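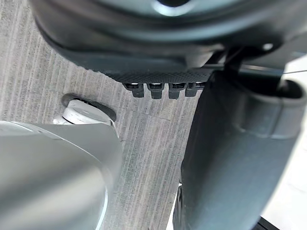

Rissanen software group, weekly meeting
21 April 2021

1. Previous minutes
Approved with one correction: the planner timeout was changed in Wiria, not in Broleo.

2. Planner (Wiria)
The kitchen task was replayed against the new collision settings. Of 101 recorded plans, 70 still pass without a change. Most of the rest fail on the approach to the faucet, where the padding on the forearm model is too large. Agreed to set padding per link and rerun the full set before merging. The cable bundle at the wrist is still missing from the model and should go in as a simple capsule for now.
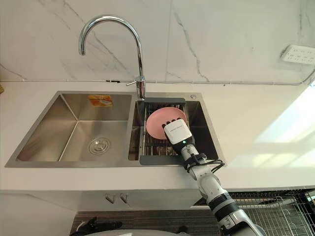

The group discussed whether the sink divider should be its own collision object. Decided yes. The rack insert stays a flat box until perception can supply something better.

3. Perception (Clelivus)
Depth on the steel basin and the chrome remains poor. Two options were raised: mask the sink and use the stored mesh, or merge head and wrist views. Masking will be tried first. The plate pose estimate needs a check for the case where fingers cover the rim.

4. Tooling (Broleo)
Log replay drops wrist camera messages when playback runs faster than real time. A fix is in review. Old log format to be supported until October.

5. Actions
Per-link padding and rerun: planning.
Sink mask branch: perception.
Replay fix merged and tagged: tooling.

Next meeting same time, same room.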